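Cetutthorpe Clothing Drive Asks for Folded Jeans

15 April 2021 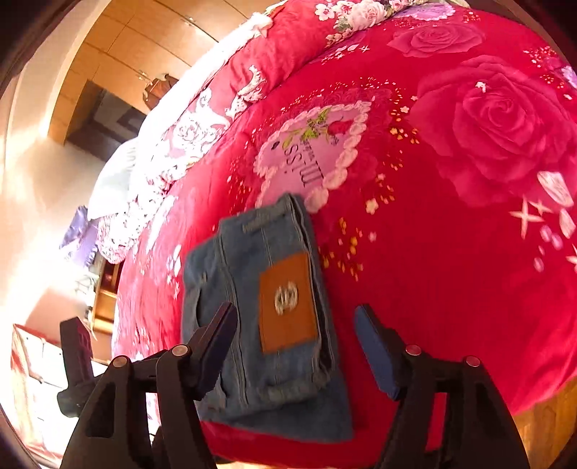 Residents giving denim to the spring clothing drive in Cetutthorpe are being asked to fold each pair at home before dropping it off. The drive runs through the end of the month at the Divow building on Condedine Street.

Organizer Ama Bonsu said the last collection, in November, brought in 1,658 items, and jeans took the longest to sort. Many pairs arrived rolled or knotted together in trash bags.

"Fold them small, with the waistband and the back patch on the outside," Bonsu said. "We check the brand and the size and put them on the shelf."

Jeans should be washed and the pockets emptied. Worn belt loops and faded knees are fine. Pairs with broken zippers go in a separate bin for repair, which is handled by Frauke Buschmann at her alterations shop. She mended 89 pairs after the November drive.

Bed sheets and pillowcases are also accepted this year, in any color or print. Blankets and comforters are not, as storage is limited.

Drop-off is open from 4 to 7 p.m. on weekdays. Households with more than four bags should call ahead. Clothing will be given out in the hall behind Theodorakopoulos Bakery, where about 400 people came last time.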